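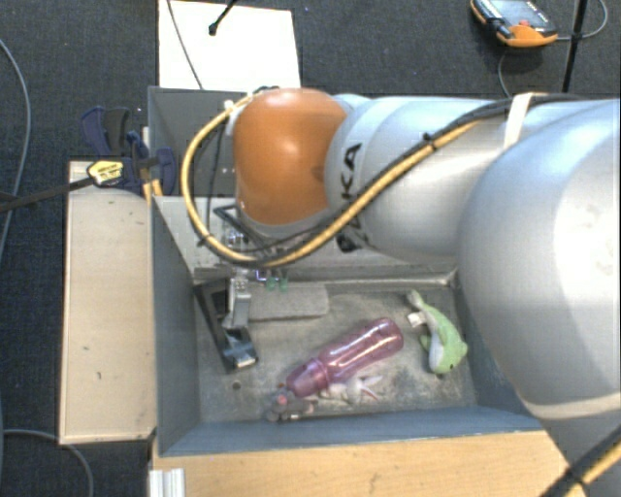
Cremilda Falcão wrote in to ask whether there is any point in sorting the toy bin at all, when by Friday everything is back in one heap and the stuffed rabbit is under the building blocks again with a water bottle lying on top of him.

Yes, Cremilda, there is, and I say so as somebody who let the big bin in our back room go for most of a winter. A bin that gets gone through every so often is a different animal from one that never does. Things still land in it any old how, and in our house they always will, but the heap stays shallow enough that a small person can find what she wants without tipping the whole lot on the rug.

How to Sort a Mixed Toy Bin
Posted 8/9/21 in Tidying

I'm going to assume you have the kind of bin most of us end up with, a plain gray one with soft toys in it, a bottle that wandered in from somewhere, a flat block or two that belongs to a set, and whatever else was on the floor when company rang the doorbell. If yours is a toy chest or a laundry hamper or a drawer under the bed, the method is the same and you only have to bend a bit lower.

What you'll need

An old sheet or a big towel
A second container of any sort (a cardboard box is fine)
A mesh laundry bag, or a pillowcase you can tie shut
Dish soap, warm water and two cloths
A bottle brush
A needle and some strong thread, if you have wounded bears
A trash bag

Set aside 30 minutes for a bin of ordinary size. It takes longer the first time, and a good deal longer if you do it with a four-year-old helping, but do let them help for some of it. My niece is very firm about which animals have to sit together, and I've stopped arguing with her.

Step 1. Spread the sheet and take things out by hand

I know the temptation is to turn the bin over and be done with it. I did that for years! All the small hard stuff comes down last on top of the soft stuff, the crumbs and sand go through everything, and you start the job with a bigger mess than you had. Spread your sheet next to the bin, sit down on something comfortable, and lift things out a piece at a time from the top.

Soft toys have a way of hooking onto each other, by a loop or a label or a bit of ribbon, so if two come up together, put both down on the sheet and separate them there. Please don't tug. I took the ear off an elephant that way and was not forgiven until after Easter.

Step 2. Soft, hard, and doesn't live here

Make your piles as you go. Soft toys go on one side of the sheet, hard toys on the other, and anything that isn't a toy goes straight into the second container without your getting up. That last part matters more than anything else on this page. If you get up to take the bottle to the kitchen you will see the dishes, and then you'll do the dishes, and then it will be lunchtime and there will be a sheet full of bears on the floor. Let the bottle sit in the box until the end.

Broken things and bits of wrapper go in the trash bag. If you come across a piece you can't identify, keep it for now. Half of those are the battery cover to something.

Step 3. Clean the bin while it's empty

Once you can see the floor of the bin, look it over before you put so much as a sock back. A bin that has had blocks dropped into it for years gets scuffed along the bottom and the inside edges, and the scuffs hold on to dirt. Shake out the loose bits outdoors if you can, then wipe the inside with warm water and a little dish soap, and go around the corners a second time with the cloth wrapped over your finger. Rinse with the other cloth and leave it to dry.

Check the rim and the edges with your hand as well, slowly. A rough spot can snag a soft toy, and it can catch a child's wrist too. If the bin has an inside divider, run the cloth along the bottom of it, where the fluff collects.

It must be properly dry before the soft toys go back. I've been impatient about this and had a whole bin smelling like a swimming bag, and everything had to be washed again.

Step 4. The soft toys

Read the labels first. Most stuffed animals without batteries will come through a gentle, cool wash perfectly well inside a mesh bag or a tied pillowcase. Anything with a music box, a squeaker you care about, or glued-on eyes gets a wipe with a damp cloth and no more than that.

Don't overfill the bag. Squeeze the water out in a towel and then let them dry flat, turning them when you think of it. A thick one can feel dry on the outside while the middle is still damp, so give each a good squeeze before you decide. Ours go on the rack by the window overnight, and I put the favorite in the very first load so there is some hope of having it back by bedtime.

While they're drying, do the mending. A split seam takes a few minutes with doubled thread, and nobody under the age of ten has ever complained about my stitches.

Step 5. Blocks and other hard toys

Painted or bare wood gets a barely damp cloth and is dried right away. Plain plastic can have a short soak in soapy water, provided there's nothing electrical inside and no hole for the water to get in by. Foam blocks want a gentle sponge and a long time in the air.

Then comes the question of where blocks live. If you have a set, give the set its own box and be a little strict about it. One flat block at the bottom of the soft toy bin does no harm, I suppose, but it's always the one needed for the roof. I walk any strays back to their box on the day of the sort, and during the week I let it go.

Step 6. The bottle

There is always a bottle. Empty it, take it apart as far as it comes apart, and wash every piece with the brush, including the groove under the lid. If it has a straw or a soft valve, bend it under the light and look for dark specks. If there was milk in it and you can't say since when, I would throw it out and not feel bad.

An empty bottle that has become a toy in its own right (we have one that's a rocket) can go back in the bin clean and with the lid off. Put the lid away somewhere if it's small enough for a child in your house to put in her mouth.

Step 7. Put it back the right way up

Hard toys first, laid flat, then the soft ones over them. It's kinder to the animals, and when someone dives in headfirst they meet a bear. Stop while there's still room at the top. If you have to press down to make it fit, there's too much in there, and some of it can go in a closet until March or whenever the weather next keeps everyone indoors. Toys that have been out of sight for a season come back as good as new, and I've had actual shrieks of joy over a stuffed duck.

If you have two bins, or one with two sides, keep soft toys in one and hard in the other. That's as much sorting as I'd ask of a tired family. I once made labels for 11 categories, with little drawings, and we kept it up until the following Tuesday.

Now carry your second container around the house and put the strays where they belong. Now you may do the dishes.

How often?

I do ours when I can no longer see any floor in the bin from one end to the other. For some families that will be every month and for some it will be twice a year. After a stomach bug or a head cold I'd do it straightaway, at least the wiping and the washing part.

Comments

Saadet Işık
The sheet is a good tip. When I'm done I gather it by the corners and shake it off the back steps. I do the soft toys in the evening so they can dry while everybody is asleep, except for the one that has to be slept with, and that one gets washed during kindergarten.

Barış Taşdemir
What do you do about soft toys that can't be washed but smell stale?

Reply from the author
Put them in a bag with a few spoonfuls of baking soda, shake gently, leave it a couple of hours, and then brush or vacuum it off outdoors. Use the soft brush and put a bit of old stocking over the nozzle if there are loose eyes. It helps with staleness. With real mildew I'm afraid I'd say goodbye to it.

Cremilda Falcão
Did it this morning! The rabbit is drying and I found my good scissors, which gave me a turn, I can tell you. They live on the high shelf now.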